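How to follow a town contract from the vote to the last check

By the Domden Spending Watch desk
1 May 2023
53 shares | 7 comments

Quick one, typed up between meetings. People keep emailing to ask how we got the paper on the Salem Street drainage job, and whether they could do the same for their own road or school roof or whatever. Yes. You need a free evening or two, a folder, and some patience with front desks. No law degree.

Steps below are for Domden. Pranport works nearly the same way, different forms. Anywhere else, check your own state's records law first, the deadlines and fees change a lot.

1. Pick one contract

One. Don't start with "where does all the money go." You will drown. Pick a job you can name in a sentence: the drainage work on Salem Street, the new boiler at the middle school, the mowing.

Write down what you already know. Who got it, when, how much was said out loud. If you only have a rumor, write that down too but put it on a seperate page and label it rumor. Matters later.

2. Find the vote

Every contract over the town's limit gets a vote. The vote is in the minutes. Minutes are on the town site under Meetings, then the year, then a long list of PDFs with unhelpful names. The older ones are scans, so searching for a word inside them won't work. Open and skim. Look for "award," "bid," "authorize," "change order."

Salem Street was in the February minutes, near the end, one paragraph. It gave the company (Vurkeck), the dollar figure and the motion. Copy that paragraph word for word into your notes with the meeting it came from. Page number too.

Also grab the agenda packet for the same meeting if it's posted. Packets have the staff memo. The memo usually says how many bids came in and why staff liked the one they liked. Half of what you want may be sitting there for free.

3. Ask for the bid file

Now the records request. Email is fine in Domden, no form needed. Pranport wants its own form, on paper or through the web page.

Keep it short. Something like:

"Under the state public records law I request copies of the following for the Salem Street drainage contract: the invitation to bid, all bids received, the bid tabulation sheet, the signed contract, and all change orders. Electronic copies are fine. Please tell me the cost before copying if it will be more than $50."

Name the documents. Don't say "all information about." A clerk can't search for "information" and you'll get a polite letter asking what you mean, and there goes a week. Don't explain why you want them. You aren't required to here and it just gives everyone something to argue over.

Put the date on it. Save the sent email as a PDF. Start your calendar from there.

4. Wait, then nudge

Domden gives itself 5 business days to answer. Answer does not mean hand over. It can mean "we got it, working on it." OK. Mark the date they promise.

Nothing by the end of day 5? Send one line. "Checking on the request below, please confirm a date." Reply on top of the original so it's all in one chain. Be nice. The person reading it didn't award the contract.

If part of it is refused, ask for the section of law they're relying on, in writing. Sometimes it's a good reason (bank account numbers, sealed bids before opening). Sometimes the reason goes away once somebody has to type it out.

5. Ask for the payments seperately

This is the step most folks skip. The contract tells you what was agreed. The payments tell you what happened. Different office, different file. In Domden the clerk has the first and finance has the second.

Ask finance for:

- the vendor payment history for the company, for the dates you care about
- invoices for that project
- any purchase orders with the project number on them
- the sign-off sheets, meaning whoever said the work was done

If they can export it as a spreadsheet, ask for the spreadsheet. Retyping printed columns is miserable and you'll make mistakes. We did.

6. Line it up

Make a plain table. Columns: date, document, what it says, amount, who signed, where you got it. One row per document. Sort by date.

Then go down it slowly with coffee. What you're looking for:

Payments that add up to more than the contract plus change orders. Check your adding twice before getting excited.

Change orders approved after the work in them was already billed.

A job split into pieces that each land just under the limit for a vote. One piece under the limit means nothing. A row of them, same company, same stretch of road, is worth a question.

Invoices with no detail. "Services rendered" and a number. Ask for the backup.

The same person asking for the work, signing for the work and approving the check. Small towns have small staffs, so could be innocent. Still a question.

Bids that look typed by the same hand. Same odd spelling, same math error. Rare. Don't hang anything on it alone.

7. Ask before you accuse

Big one. A gap in your table is a gap in your table. Could be a missing page. Could be a credit you never saw. On Salem Street we had an invoice that looked paid twice, and it was a voided check reissued with a new number. Finance cleared it up in one email. Imagine if we'd posted first.

So write to the department. "The records I received show X on this date and Y on that date. Can you tell me what explains the difference?" Attach the pages. Give them a week. Then write to the company with the same question, same pages. Vurkeck did write back to us, short but they did.

Keep the words flat. Don't write "stolen," "kickback," "fraud" in an email or online. Those are crimes, and saying a named person did one when you can't prove it can land you in court yourself. "The records don't show" is a great phrase. Use it all day.

8. If it still doesn't add up

Options, mildest first.

Public comment. You get 3 minutes in Domden. Read the question, name the documents, hand a copy to the clerk so it goes in the record. Sit down with time left.

A council member, in writing. They can put it on an agenda. You can't.

The outside auditor. The town hires one every year, the firm's name is on the front of the annual audit. They'll take a letter. They may not tell you what they did with it, normal.

The state. Most states have a hotline or a form for misuse of public money. Send the table, the documents in date order, and a one page summary. One page. Nobody on intake wants the whole saga. Keep your own full copy.

If you work for the town or the contractor, stop and talk to a lawyer before any of this. There are protections for people who report but they have rules about who you told and in what order. Also don't take papers home that you aren't allowed to have, and don't use your work email.

A few loose things

Fees. You can ask to look at paper files in person for free and take phone pictures. Saved us most of the copying bill.

Names of files. Date first, then what it is. 2023-02 minutes, 2023-02 bid sheet. You'll thank yourself.

Backups. Two places. One not in your house.

Don't go alone if the meeting's going to be heated. Bring a friend who takes notes.

Minutes get corrected. Check the next meeting's minutes for "approved as amended" before you quote the first version.

Pranport readers, your payment history is at the county building and not town hall, we've had three emails on that. Will do a Pranport version when there's time, the forms changed again and I need to get the new one first.

7 comments | Share 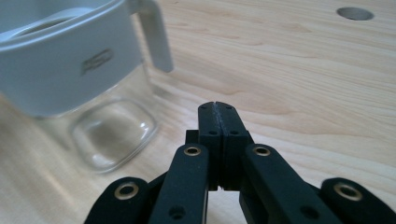

Clear glass jug with a white plastic collar and handle, on a wooden tabletop.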